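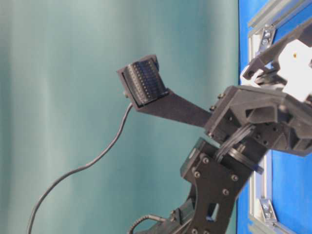
1/ Notes on rising damp in the ground floor at Pindis, September 2020. Solid brick walls, no cavity, lime mortar under a later coat of cement render. Long thread. Mute if you don't own an old house.

2/ A pin meter doesn't measure water in brick. It measures electrical resistance between two pins and shows it on a scale made for timber. Salts in the plaster push the reading up even when the wall is fairly dry.

3/ So a high reading at skirting level tells you to look further. It doesn't tell you to buy an injected damp course. The firm that surveyed us offered one after ten minutes with a meter.

4/ What I did instead: drilled samples at three heights, bagged them at once, weighed them, dried them in the oven overnight, weighed them again. Slow drill, sharp bit. A fast bit heats the dust and you lose water before it reaches the bag.

5/ Kitchen scales are no good for this. You want 0.01 g. Mine is a second-hand Pusico, checked against a 1000 g weight at the top end and a small brass one at the bottom.

6/ Results, north wall, percent by weight. Low sample 14, middle 6, top 2. Those are from the middle of the brick. The plaster was higher and I've left it out, as it was full of salt.

7/ A steady fall with height fits water coming up from the ground. It also fits a wall with wet soil piled against it. The two look the same on paper.

8/ Outside, the flower bed was above the internal floor. Dug it back to bare wall along the whole side and laid a gravel strip. Cost of gravel: less than the survey.

9/ Gutter next. The joint above the back door dripped behind the downpipe. New seal, new bracket. Ran the hose into it for half an hour and the brick behind stayed dry.

10/ Cement render came off the bottom metre. It had blown in two places and was holding water behind it. Leaving the brick open over winter, then lime.

11/ Someone asked about the logger. It's an Ngata, humidity and temperature, one reading every hour. I've got 784 readings from the back room so far. Air humidity follows the weather and the kettle. It says very little about the wall.

12/ Don't run a dehumidifier for a week and then sample. You'll dry the face and learn nothing about the core.

13/ For the person in Vosatitz with the stone cellar: different case. Rubble cores vary too much for three holes. Take more samples and keep a sketch of where each one came from.

14/ Next set of samples in October, same heights, new holes a hand's width to the left. Old holes are plugged with lime putty. I'll post the weights under this one.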